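Cookie assortment

A cookie assortment is a mix of several kinds of small baked goods, sometimes together with chocolates or candies, that is sold or served as one set. In Britain the usual name is biscuit selection. Assortments are most often bought in November and December as a gift, but many households keep one the whole year for guests.

Composition

The base of most assortments is the butter cookie, which can be round, ridged, or piped through a star-shaped nozzle into a swirl. Flower and leaf shapes are cut or pressed from a firmer dough. Dark chocolate cookies give a contrast of color and taste. Some makers add squares of chocolate, rolled wafers or heart-shaped candies, and in this case the word "cookie" on the lid covers only a part of the content.

Packaging

The metal tin became popular because it keeps out moisture and protects the pieces from breaking. Inside, the cookies lie in paper or foil cups, or in a tray with compartments. The cups also stop strong flavors, such as mint or coffee, from passing to the plain kinds. A typical small tin of the Plastby brand holds 300 grams, and the large family tin of Kwan holds 564 grams in 2 layers. Empty tins are rarely thrown away — in many homes they are used later for buttons and thread.

Serving

An assortment can be served in its own tin or moved to a plate, a tray or a decorative sheet. Printed floral patterns are a common choice for the table. A metal tray lined with aluminum foil is also practical, as the crumbs and the fat stay on the foil. 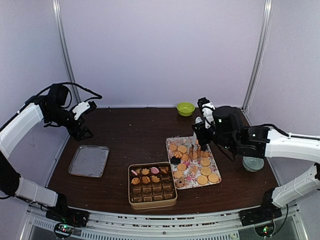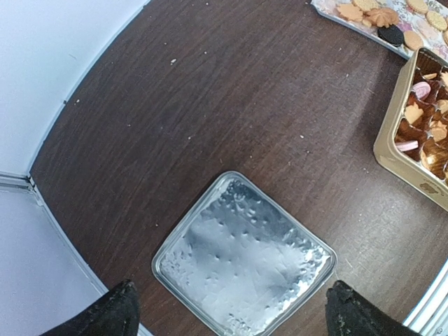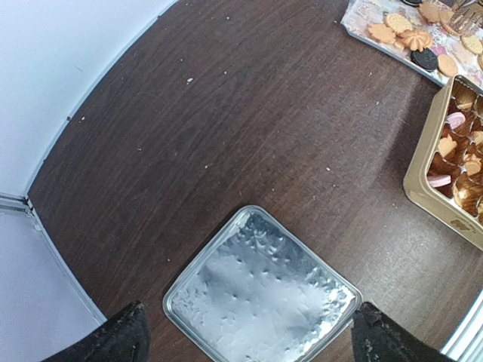

Cookies and trays on a dark brown wooden table.

When pieces are moved from one dish to another, the piped cookies need the most care, because their ridges break easily. It is usual to place the sturdy round kinds first and the fragile ones on top. Chocolate pieces are kept apart in warm weather.

Storage

After opening, a closed tin keeps butter cookies crisp for two to three weeks at room temperature. Soft and crisp kinds should not be stored together, since the crisp ones take up moisture from the others. The pastry teacher Gheorghița Ardeleanu recommends in her household notes to put a sheet of baking paper between the layers — and to change it when it shows spots of fat.

See also

Butter cookie
Gift tin
Tea table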